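Can a machine do the boring jobs yet?
Home and Workshop Talk > Gadgets and Machines

zondholm_hilde
Started this because my brother-in-law spent the whole of Sunday lunch telling me I'd have a robot emptying the dishwasher before my boiler needs replacing. My boiler is on its last legs, so that's a bold claim. I run the packing side of a small shop selling lamp parts, and at home I've got two kids and a floor you could grow cress on. I'd happily hand over either job. But is any of it ready? I mean proper use, day in day out, with no engineer standing next to it.
Hilde Jansen

norkel581
Depends what you call a chore. Hoovering, yes, done years ago. Mowing, yes if your lawn is flat. Anything with hands, no chance. Every clip I've seen is sped up and you never get to see the tea towel at the end.

tduggan
I'm a bit more hopeful than norkel581. I've been messing about with two-finger grippers on and off since September and they've come on a lot. A pair of flat pads will pick up a surprising amount if the thing is box shaped and you come at it square. What I keep tripping over is the dull stuff - how wide the jaws open, what the light's doing, whether the pads are parallel when they close.

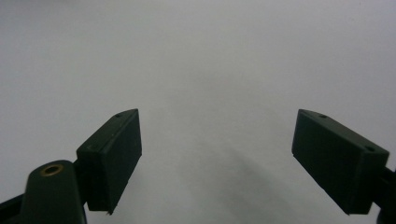
Cartons are fine, then. Mugs are fine if you go for the body and leave the handle alone. Socks are a nightmare, and cling film can get in the sea. So my answer for Hilde would be that the packing bench is a lot closer than the kitchen, because at the bench you get to decide where everything sits before the machine turns up.
Tomás

norkel581
"Fine" is doing a lot of work there, Tomás. Fine how often? If it drops one mug in twenty I'm out of mugs by the end of the month.

tduggan
Fair point. I wouldn't let it near your good mugs.

arport_lass
We had a picking arm on trial at our place in Arport, me and one other on the line with it. It was slower than either of us and it didn't care for shiny bags at all. BUT it never went for a fag break and it was still plodding along at ten at night when we'd all gone home. I think people compare it to a quick human on a good morning and that's the wrong race.

norkel581
And who cleared up when it jammed at ten at night?

arport_lass
Me, at six in the morning. I'll give you that one.

taheri_211
Going to disagree with Tomás about the hardware. Grippers have been good enough for ages. You can do most of a kitchen with a pair of barbecue tongs if you've got a person's brain on the other end - try it, my daughter and I laid a whole table that way and only lost a spoon. It's the knowing what to do next that's missing. Give a machine the best hand in the world and it still won't know that the bowl under the radiator belongs to the cat.

tduggan
I half agree. Tongs are great for a table setting, but have a go at doing up a shirt button with them, or getting a coin off a worktop. Flat pads on a smooth flat surface with something thin lying on it is still horrible, brain or no brain. I'd say both ends need work. 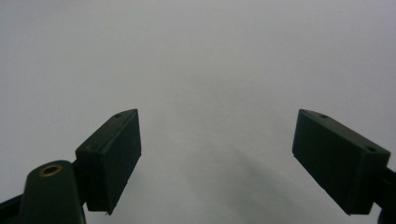
zondholm_hilde
Can I ask a simple one then? If I only had money for one job to be done by machine in the shop, which should it be?

tduggan
Start with carton folding or taping, whichever eats more of your day. The box is the same every time and a mistake costs you a bit of cardboard. Leave the picking of loose parts to people for now, especially anything glass.

taheri_211
Seconded on the taping. You don't even need an arm for that, a plain taping machine will do it and you can get them second-hand. I paid 665 for mine and it's been no bother apart from the blades.

norkel581
So the answer to "can robots do it yet" is "buy a tape machine". Told you.

zondholm_hilde
Ha! I'll take it though, taping is the bit that does my wrists in. taheri_211, could you message me the model? And does it cope with the long thin boxes, or do they go through wonky?

taheri_211
Sent you a message. Long ones go through all right if you keep a hand on the back end.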